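Rutow grip fault

The Rutow grip fault is the name given to a failure in the Jida tabletop handling software, in which a robot arm reports that it has put an object down while its gripper is still closed on it. The arm then moves off with the object, or drags over whatever the object was being placed in. It was first written up at the Rutow workshop by the technician Elikem Amegashie, and is also called a false release.

Cause

The supplier, Hakard, put the fault down to worn finger pads. This explanation has not held up well. New pads were fitted in July and the fault came back the same afternoon. Amegashie's own account is that the software treated a drop in motor current as proof that the fingers had opened. A thin object touching the side of a container can take some of the load and produce a similar drop – the fingers have not moved, but the log says they have.

The workshop's log of 3176 placements is often cited in support of this view. It should be read with some care. It was kept by hand for part of the period, and near misses were entered only if someone was standing close enough to notice them.

Safety

Hakard described the fault as cosmetic. At Rutow the arm carried a pen holder off the table on one occasion and stalled against its own stand on another, after which staff were told to keep 45 cm back while it was running. No injury was recorded. Boateng, the firm that reviewed the installation, objected to the word "cosmetic" and pointed out that the stop routine relied on the same release signal. An arm that believed its gripper was empty would return to rest at full speed.

Correction and later testing

Version 8 of the software added a check on finger position. Hakard claims that this catches 100 per cent of false releases, a figure taken from its own trials and not repeated elsewhere. Boateng's trials gave a lower figure, roughly nine in ten, using thicker objects that are easier to grip and to let go of. Pen placement remains the harder case. With a white, blue-capped pen held at a slant and its lower end already inside a black mesh holder, the fingers are still doing the holding, and contact with the rim or the mesh at that point is what the old software was liable to misread. Artificial fruit, such as the apple, tangerine and yellow pepper on the same table, poses no such problem, and results that mix the two kinds of object say little about the fault.

Related articles
Boateng review
False release
Finger position sensing
Jida (software)
Protective stop
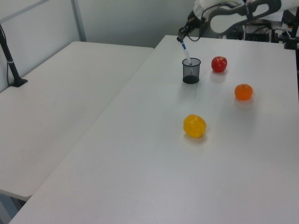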